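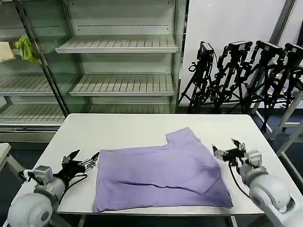

COVIMBRIDGE, Jul 25, 2019 - Drenement, which runs cooking classes for families with young children, will open a second teaching kitchen in Covimbridge in October. The new kitchen will offer after-school and weekend classes for children ages four to 11, each attended with a parent or other adult.

The kitchen will be on the ground floor of the former Eder bakery building. It will have 20 places per class, counting children and adults together. Classes at the first Drenement kitchen, on the other side of town, have had a waiting list since last winter, and families on that list will be offered places at the new site before general booking opens.

"Most of the parents who call us have the same problem," said Waltraud Schwaiger, who started Drenement in her own home. "Their child eats five or six foods and gets upset when anything else is on the plate. We don't ask the children to eat anything in class. We ask them to wash it, peel it, cut it and smell it. Some of them end up tasting it and some of them don't, and we leave it at that."

The October program is made up of 33 recipes, all written for home kitchens with an ordinary stove and oven. They include lentil soup, baked fish sticks, flatbread with roasted vegetables, stuffed peppers, and a plum cake made with half the usual sugar. Every recipe lists which steps a four-year-old can do, which steps suit an older child, and which should be left to the adult. Families take home a printed card for each dish they make.

Schwaiger wrote the recipes with Ingeborg Kaufmann, a dietitian who joined Drenement two years ago. Kaufmann will also hold a monthly evening session for parents only, covering packed lunches, snacks before dinner, and what to do when one child in the family eats everything and another eats almost nothing.

"Parents often cook two or three separate dinners every night," Kaufmann said. "In the evening sessions we work on getting back to one dinner, with parts that can be served apart. Plain rice in one bowl, sauce in another, vegetables in a third. It is a small change and most families can start it the same week."

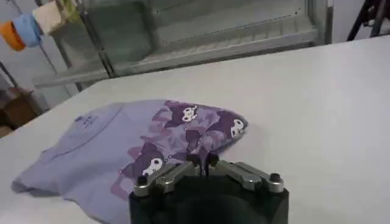 A course at the new kitchen runs for six weeks and costs $159 for one child and one adult. The price covers ingredients, recipe cards and the use of aprons and child-size knives. A brother or sister can be added to the same booking at half price if there is room in the class. Single classes will be sold only when a course has not filled.

All classes at the new site will be free of peanuts and tree nuts. Families with other allergies are asked to say so when they book, so that the week's recipe can be changed if needed. Milk, eggs and wheat are used in many of the dishes, and Drenement cannot promise that the kitchen will be free of them.

Booking will be handled through Trarix, the same online system used for the first kitchen. Families who already have an account do not need to make a new one. Those without internet access can book by phone or at the front desk of the first kitchen during class hours.

Work on the building is under way. The old bakery ovens have been taken out, and low counters and two hand-washing sinks at child height are being put in. The entrance on the courtyard side will have a ramp, and strollers can be left in the hallway. There is no parking at the building, but the public lot behind the library is a short walk away.

Drenement is also hiring two part-time class leaders for the new kitchen. Applicants should have experience working with children and hold a current food safety certificate. Teaching experience is welcome but not required. Applications should be sent to Waltraud Schwaiger at the first kitchen.

**About Drenement**

Drenement teaches children and adults to cook together. It offers family courses, school holiday classes and evening sessions for parents in Covimbridge.

**Press contact**

Ingeborg Kaufmann, Drenement, Covimbridge

Interviews and visits to a class can be arranged on request. Please allow a few days, as parents must agree in advance to any photography.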